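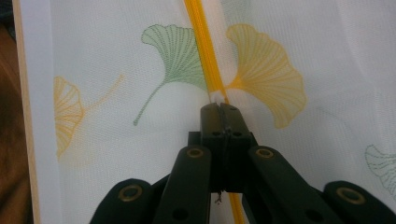
Attachment 1: zipper on the ginkgo-print mesh bag, white bunched spot on the zipper line

Support > Laundry & Storage > Mesh Bags > Open Tickets

Subject: Zipper catches on white mesh bag, ginkgo print
Product: Gunville mesh wash bag, large, yellow zipper
Bought from: Cida (online)
Status: Open, waiting on supplier

CUSTOMER, first message

The zipper on this bag gets stuck at the same place every time. I have had it since August. Your product page says "smooth glide zipper" and I would like to know who tested that, and on what. I use the bag for bras, tights and a couple of thin sweaters, which is what the page says it's for.

It closes fine from the end up to a point, then it stops. If I pull harder, it goes, but I can feel it dragging on something. I don't want to keep pulling harder. I've killed a zipper that way before.

One picture attached.

SUPPORT, reply 1

Thank you for reaching out and for the picture. Zippers on mesh bags can feel stiff after several washes because of detergent left in the coil. Please try these steps:

1. Rinse the zipper in warm water and let it air dry.
2. Rub a little candle wax or bar soap along the coil on both sides.
3. Open and close the zipper 7 times without anything in the bag.

Let us know how it goes.

CUSTOMER

So the fix for a zipper with detergent in it is to put soap on it. I'll try it, but I want it on record that I doubt this is the problem. Soap buildup would be all along the zipper, wouldn't it? Mine sticks in one place.

CUSTOMER, later the same evening

Results, in order.

Rinse: did it under the bathroom tap, hung the bag over the shower rail until it was dry. No change.

Wax: used the end of a plain white candle. The rest of the zipper does run easier now, I'll give you that. The bad spot is still bad.

Open and close 7 times: stuck on 4 of them. The other three I was going slowly and holding the mesh flat with my other hand. That seems like a clue to me.

SUPPORT, reply 2

Thank you for testing. It does help that it runs when the mesh is held flat. In your picture there is a small white bunched area on the zipper, and we can't tell from the picture whether that is fabric or the slider itself. Could you check the following:

- Is there loose mesh, or a loose thread, on the inside of the bag next to the zipper?
- Is the yellow tape sewn down along its whole length on both sides?
- Was the bag very full when this started?

We would also suggest not washing the bag more than two-thirds full.

CUSTOMER

Inside: there is a little tuck of mesh that the slider picks up. I found it by turning the bag inside out, which I suppose should have been step 1. It's on the same side as the bigger yellow leaf, the one that nearly touches the zipper. I can't feel any broken thread. Whoever sewed this took in a bit more mesh there than they did anywhere else, or that's my reading of it.

Tape: sewn down everywhere I looked.

Full: no. I saw the two-thirds line coming. It sticks empty. I said it stuck when I did your 7 times, and those were empty by your own instructions.

I'd also like to ask about the claim on the page that the bag is good for 200 washes. I've done some 3 dozen at most. Does the 200 include the zipper, or only the mesh? The mesh is fine. The print is fine too, if anyone is collecting compliments. The leaves haven't come off on anything.

SUPPORT, reply 3

We have asked the supplier, Gunville, what the wash figure covers and will add their answer to this ticket. We don't want to guess.

In the meantime, please try this with the bag inside out:

1. Move the slider back to the open end.
2. Lay the zipper flat on a table and smooth the mesh away from the coil with your fingers.
3. Fold the tuck back, away from the zipper, and hold it with a few small hand stitches in polyester thread. Keep the stitches in the mesh and out of the coil.
4. Turn the bag right side out and close it slowly.

Please don't cut the tuck. Trimmed mesh may run, and the bag would no longer qualify for exchange.

CUSTOMER

Before I sew anything: does sewing it count as altering the product? The return terms from Cida say altered items can't go back. I would like a yes or no. I've been caught by this with another store, where I followed the advice in their email and then the email turned out not to count.

SUPPORT, reply 4

No, it doesn't count in this case. We have added a note to your order saying the stitches were made at our request. You can still exchange the bag.

CUSTOMER

Thank you. Kept a copy of that.

Did the stitches, 4 of them, white thread. Closed it slowly and it went past the spot. Closed it fast and it went past with a bit of a catch. Opened and closed it a few more times and the catch comes and goes. So, better. I wouldn't call it fixed. I put a load through this morning with the tights in it and it stayed shut, but it always did stay shut, that was never my complaint.

Please leave the ticket open. I'd like the answer about the 200 washes, and I'd like to see what the bag does over the next few loads before anyone marks this as solved. If it goes back to sticking I'll take the exchange, provided the new one isn't from the same batch.

SUPPORT, internal note

Ticket stays open. Supplier asked about wash figure, no answer yet. Customer asked for a different batch if exchanged; warehouse in Maldonado to check what they have in the ginkgo print. Do not send the standard "we consider this resolved" message.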